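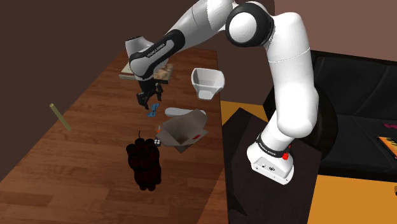 Bleeding a hot water radiator

A radiator that is warm at the bottom and cool at the top usually has air in it. The job needs a radiator key, a rag and a small cup.

Turn the boiler off and let the system cool for 60 minutes. Check the pressure gauge and write down the reading. Open the supply valve on every radiator fully.

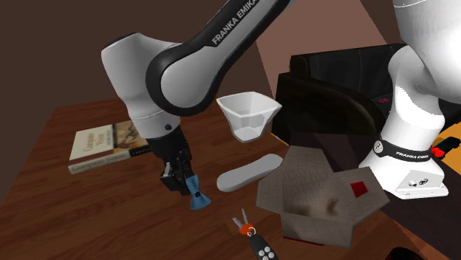

By Ingegerd Tangen | January 13, 2021

Start with the radiator closest to the boiler on the lowest floor. Hold the cup under the bleed valve and turn the key a quarter turn counterclockwise. Air will hiss out. Close the valve as soon as a steady stream of water appears – do not remove the screw.

Move on to the next radiator and finish on the top floor. A house with 7 radiators loses very little water this way, but the pressure will still drop. Top up through the fill valve to the reading you wrote down, then restart the boiler.

Check each radiator again once the system is hot. If the top of one is still cool, shut the boiler off, let it cool and bleed that radiator a second time.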